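Anyone else given up on sourdough in winter?

thulani_m
I've been feeding the same starter since my aunt passed it on to me, and every February it sulks. It's flat, smells of nail varnish, and the loaf comes out like a doorstop. My kitchen faces north and we don't put the heating on till teatime. I'm using Botha strong white, same as always. Do I bin it and start again?

4 replies

crumbly_jo
Don't bin it!! Mine went the same way and all it wanted was feeding twice a day for a bit and a warmer spot. I put the jar in the oven with just the light on (door shut, and a note on the front, because my husband once preheated it with the starter inside, RIP).

Sizwe Xaba
Nail varnish means hungry. Keep 5 grams, feed it plenty, leave it alone. I wouldn't bother with the oven light, mine gets far too hot in there and the jar was runny by morning. Cold and slow is fine if you wait.

crumbly_jo
Cold and slow is fine if you've got all day, Sizwe! Some of us want toast before work. And surely that depends on the bulb?

12 likes

thulani_m
Tried the oven light overnight and it's got bubbles, so I'm cautiously pleased. Should I swap to rye while I'm at it? There's half a bag of Adar wholemeal rye at the back of the cupboard.

grisard_baker
Rye, yes, a spoonful with each feed. I'm going to disagree with both of you about the temperature though, I think people fuss over it too much. What changed things for me was weighing everything. I'd been using a mug for years and my dough was a different animal every week.
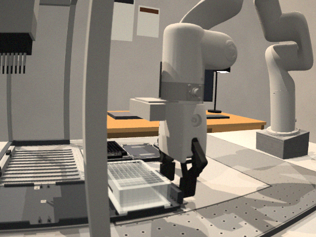
So now it's scales for the flour, scales for the water, scales for the salt, and I write it all on the back of an envelope. Dull, but I've had three decent loaves on the trot.

Sizwe Xaba
My gran never weighed a thing and her bread was better than yours or mine.

grisard_baker
She'd also made it every day of her life, mate. I bake at weekends.

thulani_m
Right, rye it is, and I'll dig the scales out. Will report back when there's a loaf.

Share 3 | Comments 8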